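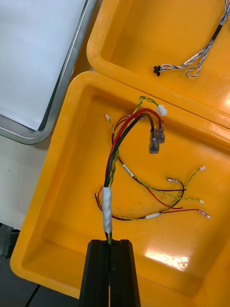 Faut-il attendre la rentrée pour acheter une voiture d'occasion ? Si la vôtre roule encore, attendez. Les vendeurs sont plus souples en septembre qu'en plein mois de juin, quand tout le monde veut partir en vacances avec un coffre plus grand.

Bon, je réponds à ça en premier parce que c'est ce qu'on me demande le plus par mail en ce moment. Le reste en vrac, j'écris vite, train dans une heure.

Donc. J'ai vendu la Derkus. Enfin. Annonce passée en mars, retirée, repassée, et partie hier soir à un monsieur qui l'a essayée sur le parking du supermarché et qui n'a même pas ouvert le capot. Prix : en dessous de ce que je voulais, au-dessus de ce que le garage m'en donnait. Je ne vais pas me plaindre.

Le garage, parlons-en. Trostetti, la grande concession à la sortie de la ville, celle avec les drapeaux. Reprise proposée en cinq minutes sur un coin de bureau. Le type tape l'immatriculation, le kilométrage, tourne l'écran vers moi. Voilà. Pas un regard sur la voiture, garée juste derrière la vitre. J'ai demandé comment c'était calculé, il m'a dit « c'est la cote ». Quelle cote ? « La nôtre. » D'accord.

Chez Bezerra, plus petit, plus loin, on m'a fait une offre un peu meilleure mais seulement si je reprenais chez eux, et avec leur crédit. Leur crédit, je l'ai lu en entier le soir à la maison. Deux pages de frais. L'assurance emprunteur déjà cochée. L'extension de garantie déjà cochée aussi. Une fois tout ça enlevé la mensualité baissait pas mal, et là bizarrement la remise sur la voiture baissait aussi. J'ai rappelé, on m'a expliqué que c'était « un ensemble ». J'ai dit que j'allais réfléchir, ce qui chez moi veut dire non.

Luana Moura m'avait prévenue (elle a vendu des voitures pendant des années avant de passer aux camping-cars, elle connait la musique). Son conseil : séparer les deux choses. On vend l'ancienne d'un côté, on achète la nouvelle de l'autre, et on ne parle de l'une au vendeur qu'une fois le prix de l'autre écrit noir sur blanc. C'est plus long. Il faut supporter les gens qui écrivent « dernier prix ? » à minuit. Mais on sait ce qu'on paye.

J'ai fait comme elle a dit. 21 messages pour l'annonce, la plupart sans bonjour. Deux visites sérieuses. Une dame très gentille qui cherchait une automatique – c'était écrit manuelle, en gros – et puis le monsieur d'hier.

Côté papiers, à ne pas faire comme moi : j'avais demandé le certificat de situation administrative trop tôt, il n'était plus valable, il a fallu le refaire sur le téléphone pendant que l'acheteur attendait dans l'entrée. Le contrôle technique, pareil, vérifiez la date avant de publier l'annonce. Et gardez le code de cession quelque part où vous le retrouverez, pas au dos d'une enveloppe.

Pour le paiement, virement instantané, vu sur mon appli avant de donner les clés. Le chèque de banque un samedi soir, non merci, impossible d'appeler l'agence pour vérifier.

La suivante, maintenant. J'hésite encore. J'ai essayé une hybride chez Wunport, très agréable en ville, beaucoup moins dans la côte derrière chez mes parents où le moteur se met à hurler. Coffre ridicule. Le délai annoncé est correct mais personne ne veut me l'écrire sur le bon de commande, donc pour moi ce n'est pas un délai. Le vendeur est sympa, il rappelle quand il dit qu'il rappelle, ça compte. Il m'a laissé l'essayer environ 2 heures, seule, sans me parler de financement une seule fois. J'ai presque eu envie de signer pour ça.

Sinon il y a l'idée de ne rien racheter avant l'automne et de louer quand j'en ai besoin. J'ai fait le calcul sur un coin de nappe : assurance, parking, entretien, carburant, ce que je roule vraiment. Ça se défend. Sauf les week-ends chez les parents, où il n'y a ni gare ni bus, et où la location coûte une fortune dès qu'il y a un pont.

Je vous tiens au courrant. Si quelqu'un roule en Wunport hybride depuis plus d'un hiver, je veux bien un retour en commentaire, surtout sur la conso sur autoroute.

Écrit le 23/6/26, relu en diagonale.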